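How Does a Pearl Get Inside an Oyster?

Apr 9, 2020

Okay, I have a question for you. What do you do when you get a little pebble in your shoe? You stop, you hop around on one foot, you take the shoe off and you shake it out. Easy!

Now imagine you have no hands. And no feet. And you live in your shoe and can't ever take it off. Welcome to the life of an oyster.

I have loved oysters ever since I was six (loved looking at them, I mean, I still think they feel weird in my mouth), and the thing I love best is what they do when something gets in that shouldn't be there. They make a pearl.

First, what is an oyster?

An oyster is an animal. I know it looks like a rock. It is a soft, squishy animal that lives inside two hard shells joined at one end, a bit like a book. Scientists call animals with two shells like this bivalves. Say it out loud: BY-valves. Clams, mussels and scallops are bivalves too.

An oyster has a heart and it has gills, like a fish. It doesn't have a head. It eats by pulling water in and catching the tiny bits of food floating around in it. Then it lets the clean water go again. A big one can clean a whole bathtub of water in a day, which is more than I can say for my sister and me.

Wrapped around the soft body is a thin layer called the mantle. Remember that word, because the mantle is the part that does all the building. It makes the shell, and it keeps on making shell as the oyster grows, so the house always fits.

So what gets in?

Most people will tell you it's a grain of sand. I used to say so too, and then I had to un-learn it! Oysters live in sandy, muddy places and they are pretty good at pushing sand back out. More often the thing that starts a pearl in the wild is a tiny creature that wriggles or drills its way in, or an injury that knocks a few cells from the mantle into the wrong place.

The mantle cells close up around the trouble and make a little bag. Inside the bag they start doing what mantle cells do, and they cover the thing with the same stuff that lines the inside of the shell. It's called nacre (NAY-ker), and another name for it is mother-of-pearl.

One layer goes on, and then another, and then another. Each layer is much thinner than a hair. It takes thousands of them to make a pearl you could see from across the room.

Why are pearls shiny?

Nacre is made of tiny flat plates, stacked up like bricks in a wall, with a sort of natural glue in between. When light hits a pearl, some of it bounces off the top and some goes in a little way and bounces off the layers underneath. All that light comes back to your eye mixed together. That's why a pearl seems to glow a bit, and why you might see pink or green slide over it when you turn it around.

You can find the same thing in other places. Look at a soap bubble! The colors there come from light bouncing off the front and the back of a very thin skin of soapy water.

What colors can they be?

Lots. White and cream are the ones people think of first, but there are pink ones, gold ones, silver ones, purple ones and some so dark that they get called black. It depends on what kind of animal made the pearl and also on the water it lived in.

They aren't always round, either. Some look like teardrops and some look like cornflakes. The lumpy ones have a fancy name, baroque (buh-ROKE), and they are my favorites because no two of them match.

What is a pearl farm?

Finding a pearl in the wild is really hard. Long ago, divers held their breath and went down and picked up oysters one after another, and nearly all of them had nothing inside. So a bit more than a hundred years ago people worked out how to help.

On a pearl farm, a worker opens the shell just a crack and slips in a small piece of mantle from another oyster, often with a round bead made of shell. Then the oyster goes back in the water, in a basket or a net, and everybody waits. It can take six months, or it can take several years. The farmers pull the nets up now and then and scrub the shells, and if a big storm is coming they may have to move the whole lot somewhere calmer.

Freshwater mussels, the ones that live in lakes and ponds, can do this job too. One mussel can grow a whole crowd of pearls at once, sometimes 36 or even more. An ocean oyster usually makes just one or two at a time.

Try this at home

You can make a pretend pearl and see how the layers work. You need a dried pea, some white glue, a paintbrush and a piece of baking paper. Ask a grown-up first, and keep the pea away from little brothers and sisters who put things in their mouths.

Brush a thin coat of glue all over the pea and put it on the paper. Let it dry. Brush on another coat. I got up to 40 coats last January and my pea was still not very big, and by then I had glue on my elbow. If you have any shiny nail polish, use that for the last coat.

Words to remember

Bivalve: an animal with two shells joined together.
Mantle: the thin layer that builds the shell.
Nacre: the shiny stuff on the inside of the shell and on the outside of a pearl.
Baroque: a pearl with a funny shape.

Next time I'm going to write about why snails leave slime behind them, so if you have a snail question, get a grown-up to help you send it in. The grosser the better!

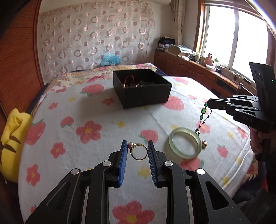
Oh, and one more pearl thing before I go. Pearls are quite soft for something so hard to get. They scratch easily, and perfume and vinegar are bad for them, so people who wear them put them on last and wipe them with a soft cloth afterward.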